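Filed under: Chores bench / Notebook

Back on the question Zixuan Guo keeps putting to me at lunch, can the thing do a wash day yet? My answer this week is "bits of one". Glass is still the bit I dread. The Marnow pads have a nice bite on anything flat, but a thick rounded rim is another matter, and with clear glass the depth numbers wander all over the place (I've stopped trusting them and gone back to force alone). Grip limit is set to 300 in the Gerex panel, down from 500, and I'd like to try 200 if I can be brave about it. 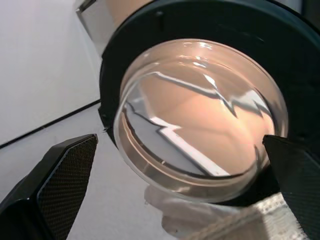 Skerach, Sunday, February 23, 2025

Quiet building, so a good long go at it! Laundry corner today. I want both arms working together on bigger stuff, because one-handed picking is nearly boring now and two hands on one wide flat thing is where it all gets interesting. The planner wants to treat each arm as if the other one didn't exist, and then they argue.

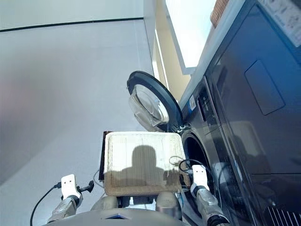

Which is why I've asked for the slower profile on both sides until the timing is sorted. Open washer doors are a pain too, they stick out just where an elbow wants to go. Must add the door to the keep-out map, properly this time, not as a box.

Cloth I'm much happier about. You can be sloppy with it, pinch nearly anywhere and you've got something. Folding is a different story and I'm leaving that for May. Strong sun is my worry there, it makes a mess of the edge finder, so maybe a blind? Ask Zixuan.

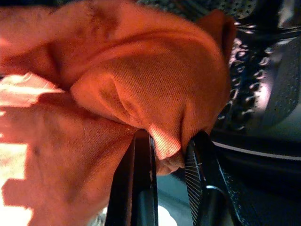 Orange cloth, pinched fold between the fingers.

To do: copy logs over, new pads from Xia, re-run the rim grasp at 200.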